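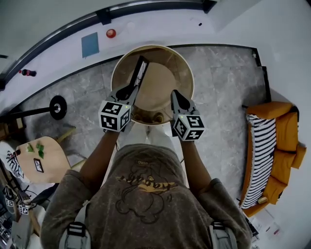
Will a machine wipe down my stools?

I have been promising a proper answer to this one for months now. Ever since I wrote about my robot vacuum (and its long, unhappy relationship with the fringe on the hall rug) people have been asking me when the rest of the housework is going to be taken off our hands. My sister-in-law asks every time she loads the dishwasher. My neighbour asks over the fence. And I do think about it myself, mostly on my knees with a cloth, getting at the crumbs that have settled in the dip of a wooden stool seat.

So let me start with the stool, because I have come to believe that a wooden stool is a very good test of how far along we are. You or I can pick one up without a thought. We get hold of the rim, or a leg, or whatever is nearest, and we tip it, and we know from the first half second how heavy it is and which way it wants to swing. If it is one of those with a dished seat and a raised edge, our fingers find the edge by themselves. If there is another one underneath, we give it a wiggle and it comes free, or it doesn't and we put a foot on the bottom one and pull. I have done that with a mug of tea in the other hand, which I don't recommend.

Now think of doing the same job with a pair of tongs in each hand. I tried it at home with the long salad tongs and the short ones I use for bacon, and I would encourage you to have a go too, as it is a humbling way to spend a quarter of an hour. The first thing I noticed was that I couldn't feel the wood. The second was that I kept looking, really staring, at the tips, because my eyes were having to do what my fingertips normally manage alone. I got the stool as far as the back door and then it turned in the tongs and landed on my slipper.

That is more or less where the machines are, as far as I can make out. The two-fingered gripper is still the usual hand, and a good deal of the teaching is done by people holding the same sort of gripper themselves and going about ordinary chores with it, over and over, so that the machine has something to copy. The patterned cubes, if you have wondered, are there so that a camera can tell where each gripper is and which way it is facing. I find this rather touching. For years we were told that robots would work it all out from mathematics, and in the end they need to be shown how to handle the furniture, like a teenager in a first Saturday job.

I had one of those myself, as it happens, in a furniture workshop called Willems, where I spent a summer sanding seats and sweeping up. There was a machine there for shaping the seats and it was marvellous. It would do the same curve all day and never get bored or go for a smoke. But every seat had to be put into it by a person and taken out by a person, and it was a person who ran a thumb around the rim to find the rough patch. I went back in September to ask how things had changed. The shaping machine is newer and a great deal quieter. The thumb is still a thumb. They had looked at an arm to do the loading and were told to expect 7 weeks of setting up before it was any use, and they make stools in such small batches that by then they would have been on to a different one.

I think that is the bit that gets lost when people talk about shop floors as though they were all car factories. If you make 500 of the same thing before lunch, then yes, a machine can very likely do it, and probably has for years. If you make 3 of one thing and then a bench for somebody's porch, you are much closer to a household than to a factory, and you are stuck in the same queue as the rest of us.

And households are dreadful places for a machine! I looked around my own sitting room with this in mind and felt quite sorry for anything that would have to cope with it. A throw half off the sofa. Papers on the floor that I mean to deal with and that must on no account be tidied. A cable that matters and a cable that doesn't. I know what all of it is and where it goes, or at any rate I know what I would say if somebody asked me, and I couldn't write it down for you in under 300 pages.

There are things being sold, of course. I was sent a leaflet for a helper called the Adow, which folds towels if you lay them out flat first – at which point I have done the worst of it. Then there is the Grenunance, a kitchen arm on a rail, which I saw at a home show in Dulness. It moved a bowl from one side of the counter to the other very nicely. I stood there for some 20 minutes with a bag of leaflets cutting into my hand, and it moved the bowl back again very nicely as well. I asked the lady on the stand if it could wash the bowl and she said that was coming. I asked if it could find the bowl, supposing one of the children had left it under the bed with cereal in it, and she laughed and gave me a pen.

I don't want to sound sour about it. I went in a sceptic and I have come out softer than I expected, mostly because of the tongs. Once you have tried to do a simple job that way you stop sniggering at the clips of robots dropping socks. Picking things up is hard, and they are getting better at it. I would put money on a machine that can empty a dishwasher, slowly, in a tidy kitchen, before my own knees give out. Lifting a stool, wiping the dip, wiping underneath, and setting it back so it doesn't wobble on that one uneven tile by the door, I think that will take a while longer, and I shall keep my cloth on its hook.

If any of you have tried the tongs, do write and tell me how you got on. Next time I shall be back to the garden, as the beans have finally given up and I have a great many jars to fill.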